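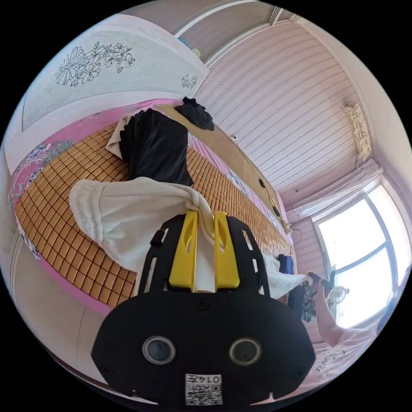 Fold It on the Bed

26 Dec 2022

Every few months somebody publishes a guide to doing laundry properly, and every one of them tells you to keep clean clothes off the bed. You are supposed to have a folding surface. It should be waist high, flat and firm, and preferably close to the washer. I have lived in five apartments and have never had room for one. I fold on the bed, most people I know fold on the bed, and I think we should stop treating it as a bad habit.

Start with the space. My bedroom has a bed, a wardrobe, a fan and a window, and once those are in there the floor left over is a strip you walk along sideways. The bed is the biggest flat surface in the apartment by a wide margin. The kitchen table seats two and usually has mail on it. A folding table from Torano costs 825 at the shop near me, and then you need somewhere to keep it for the hours of the week when you are not folding. People with laundry rooms forget that part.

The usual objection is that a bed is soft, so the folds come out crooked. This is true of a bare mattress with a comforter on it. It is a lot less true if you put something over the sheet. I use a woven mat, the kind made of small tiles strung together, which a lot of households already own for sleeping on in hot weather. It lies flat, it has some stiffness, and the rows give you a straight line to fold against. Mine came from Karakaya in April and cost 600. I bought it for the heat and kept it out for the folding.

The second objection is cleanliness. You sleep there, so the clothes pick up whatever is on the sheets. I take this one more seriously. If the sheets need washing, wash them first and fold on them after. The mat helps here too, and it can be wiped down. I would still rather have a shirt on a clean bed than in a basket where it has been sitting for four days.

That basket is my real complaint. The folding table people assume that the choice is between a good surface and a poor one. In most homes the choice is between the bed tonight and the basket all week. Clothes dumped on a bed have to be dealt with before anyone can lie down. A basket can be pushed into a corner, and it will be. I have worn shirts straight out of one for a whole week and I doubt I am unusual.

There is also the matter of knits. Anything ribbed or stretchy does badly hanging by one end while you hunt for the sleeves. It gets longer where you hold it and bunches up everywhere else. On a bed you can spread the whole thing out, smooth it from the middle, bring the sides in and fold up from the bottom. On a small table half of it is over the edge while you do that. Sweaters need width more than they need firmness, and a bed has more width than anything Torano sells.

Black clothes are a separate problem. Black picks up lint from white, and it will do that on any surface. I fold the dark things first and set them on a spare cloth, then do the whites. Some people do it the other way around. The order matters less than keeping them in different piles.

I tried one of the plastic folding boards last year, the Zurkport, which has flaps that swing in over the shirt. It makes very neat squares. It is also one more thing that lives under the bed, and it is no help with socks, underwear, pajama pants or anything with a hood. I used it for about a month. It is good for dress shirts if you own a lot of dress shirts. I own three.

If you are moving into a first place and have a short list of things to buy, leave the folding table off it. Get a mat or a firm blanket, a second clean cloth, and hangers that match the depth of your wardrobe. Open the curtain so you can tell navy from black. Put the clothes away as each pile is done, starting with whatever is nearest the pillow.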